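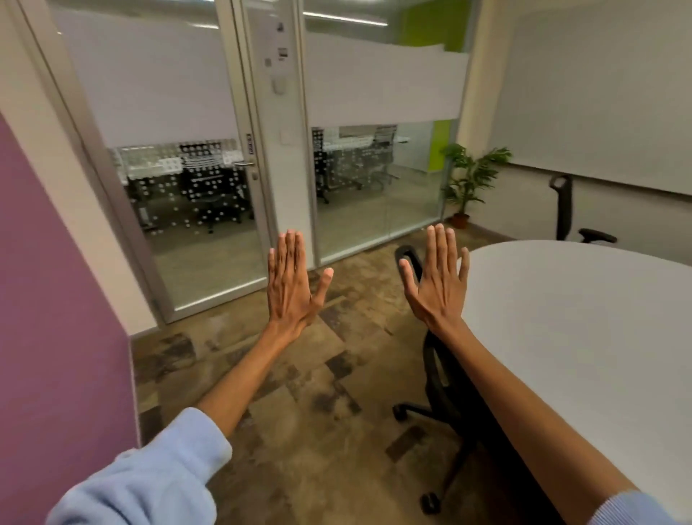 Head camera view, start-of-session hand pose, meeting room with glass front wall.

Flistham Oda 2 wearable capture kit: review
Posted 11/16/24

The Oda 2 is a head-worn camera kit for recording hand demonstrations, sold to groups training manipulation policies for two-armed robots. Flistham supplies the headband, the camera module, a belt-worn recorder, cables, a charger and a licence for its desktop software, Skudham. No gloves or wrist markers are used. Hand pose is estimated from the video after the session, and the result is exported as joint angles and wrist positions that can be retargeted to a robot.

I bought the kit in July to replace a home-built rig made from an action camera and a climbing headlamp strap. All testing was done indoors, in an office and at a workbench. The target robot is a bench-mounted pair of arms with parallel grippers, so finger accuracy mattered less to me than wrist position and the timing of the grasp.

Fit and hardware

The headband is a padded ring with a ratchet at the back. The camera module sits on the forehead on a hinge with click stops. The stops are too coarse. At one setting the work surface was well covered but raised hands were lost, and at the next the reverse was true. I used the lower setting for bench work and tilted my head back slightly for the start pose.

The cable from module to belt recorder runs down behind the left ear and has a locking connector at each end. It caught on a chair arm twice and held both times. The recorder has one button, one status light and a card slot with a rubber cover that is difficult to open with short fingernails. The light cannot be seen when the recorder is on the belt. A vibration on start and stop would have solved this.

Flistham rates the battery at 6 hours. I did not run one down completely in a single sitting. The module gets warm against the forehead in long sessions, and the foam pad absorbs sweat. Spare pads are sold separately.

Start pose and hand fitting

Each session opens with both hands raised, fingers up, backs toward the camera. Skudham uses these images to fit bone lengths and to separate left from right. The manual asks for a plain background. I had better luck with it than the manual suggests: the fit converged in the meeting room, with a glass wall, ceiling lights reflected in it and patterned carpet tiles underfoot.

Sleeves are a different matter. A loose fleece cuff that bunches at the wrist pulls the wrist estimate toward the elbow. The error is steady, so it survives smoothing and ends up in the robot motion as an offset. On my arms it showed as the gripper closing short of the part. Pushing the sleeves up before the start pose removed it. The manual does not mention sleeves at all, and it should.

Finger spacing also had an effect. With the four fingers pressed together, the fit sometimes swapped the ring and little finger for the first part of the recording. Slightly parted fingers gave no swaps.

Recording

Video is captured at 60 frames per second with fixed exposure as the default. Leave it fixed. Auto exposure hunts whenever a white table fills the lower half of the view, and tracking drops out during the change. The lens is wide enough to keep both hands in view for most tabletop tasks, at the cost of visible distortion toward the corners. Skudham corrects for this on import, using a calibration file stored in the module.

Motion blur was acceptable for picking, placing, folding and cable routing. It was not acceptable for hammering, which I tried once.

Software

Skudham is functional and slow. A 60 minute recording had to be left overnight on my desktop, which has a mid-range graphics card. Processing can be paused but cannot be resumed after a restart. The review screen overlays the estimated skeleton on the video and flags segments where confidence is low, and the flags are reliable enough that I stopped checking the rest by eye.

Export is to an open columnar format with a plain text description of each field. Coordinate conventions are stated clearly, including the handedness of the wrist frame. The Ostlow retargeting add-on costs extra and supports a short list of commercial arms. Mine is not on it, so I wrote my own mapping, and the documentation was adequate for that.

Privacy

The camera records whatever the wearer faces. In an office with glass partitions this includes desks and anyone sitting at them. Skudham has a face blur option, off by default, which runs as a separate pass after processing. I would prefer it on by default and applied at import.

Verdict

Recommended for labs collecting tabletop demonstrations that can tolerate slow processing. Not recommended for fast tool use. Anyone with a working home-built rig should weigh the cost against the calibration file and the confidence flags, as the image quality alone does not justify the price.

Pros: secure cabling, dependable confidence flags, clear export documentation, no gloves.
Cons: coarse tilt stops, hidden status light, slow processing, no guidance on sleeves, blur off by default.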